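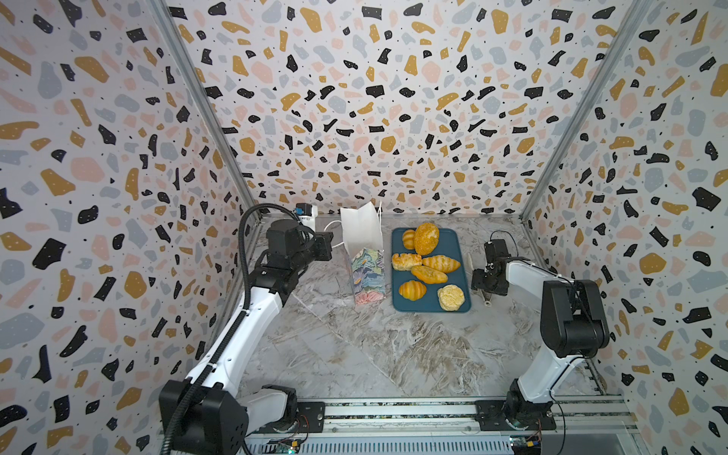
Gustmont, 31 July 2019

Setup and Upkeep of the Two-Arm Bakery Packing Cell
Project report, Automation Lab
Students: Efua Addo, Delali Agyeman, Aigars Stankevičius
Supervisor: Ohemaa Adjei

1. What the project was

Our group took over the bakery packing cell in March. The cell has two arms on one aluminum rail, and the task it is built for is moving bread and pastries from a tray into a paper bag. An earlier group had written the control software. Our job was the hardware side: set the cell up so that it gives the same results from one day to the next, write down how to look after it, and repair what broke. We did not change the motion programs except where a repair made it necessary.

The cell is called Bodance in the lab inventory, so we use that name in the log sheets. In this report we just say the cell.

2. Layout

The work area is a box with three sides, open at the front where the rail is. Two aluminum posts hold the back corners. The walls are covered in a terrazzo pattern wallpaper and the floor is a smooth sheet with a marble print. Both coverings were chosen by the earlier group to give the cameras a busy background. We kept them, but we replaced the floor sheet once, after the first one had worn through under the tray.

Each arm is bolted to the rail through a black mounting plate. The left arm works over the bag and the right arm works from the side of the tray. A small camera module sits on the wrist of the left arm. The cable conduit on that arm loops up behind the wrist and then follows the arm down to the base. The circuit boards are on the rail itself, low down at the front, where they can be reached without putting a hand into the work area.

For the mixed tray test we used a dark teal tray with seven items on it. The big crumb-topped bun went at the back and the small croissant and the round bun with the shredded topping went at the front. The bag stands to the left of the tray with its handle up, and the left gripper starts open near the upper edge of the bag.

3. Setting the arm positions

When we got the cell, the arm bases had been moved for a demo and put back by eye. The right arm stopped short of the far corner of the tray. We loosened both mounting plates, slid the bases along the slot, and measured from the left end of the rail to the edge of each plate. The plates were then tightened in a cross pattern, a little at a time. Tightening one bolt fully before the others pulled the plate out of square.

We scribed a line on the rail at each plate edge. If a plate comes off for any reason, it goes back to the line and the home position is checked before anything else is run. The home check is 3 moves to a printed target. If any of the three misses the target, the base is set again.

4. Cable wear on the left arm

The most common fault in the first weeks was a dropped signal from the left wrist. It came and went, and restarting the software seemed to cure it, which cost us a lot of time. Delali found the cause by holding the conduit still while Efua jogged the wrist through its range. One wire inside had cracked where the conduit bent hardest.

The repair was done as follows. Power off and unplug at the wall. Open the conduit from the base end and pull the bad wire out with a pull string tied to it. Feed the new wire through, leave slack at the wrist, and close up. We used Kawaguchi flexible wire for the replacement. The loop behind the wrist was made larger than before so that no part of the bend is tight when the gripper points down. The fault has not come back.

5. Gripper servos

The servo hardware on the right gripper is exposed, so crumbs get to it. Pastry flakes are worse than bread because they are greasy and stick. We cleaned with a dry brush after every session and with a wipe once the brush stopped helping. Canned air was tried and given up. It pushed the crumbs further in.

One servo was replaced. It had begun to buzz when holding the gripper closed, and the log showed its current going up over several sessions. The new one came from Drakeo and had the same mounting holes, but its horn sat one tooth off. This meant the fully open position had to be taught again.

6. Maintenance schedule

After every session: brush both grippers, wipe the tray and floor, look at the board light.
Every 36 hours of running: check plate bolts, check conduit for rubbing, run the home check.
Every 400 cycles: check gripper screws, compare servo current with the log.

A cycle is one item picked and let go. The counter is reset by hand, and we forgot to do this twice. An automatic counter would be better.

7. Results

We logged 42 sessions in total. Most of the stops in the early sessions were from the wrist wire. After that was fixed, the main cause was items slipping out of the gripper, with flaky pastry the hardest to hold. The crumb topping also came off on the fingers and had to be cleaned away between runs.

8. Work still open

The right arm's wires between the base and the circuit board on the rail have no cover. Aigars drew a clip-on guard but we ran out of printing time. The drawing is in the project folder. Augustina Abugri, the lab technician, has the spare servo and the remaining wire, and the log sheets are kept with them.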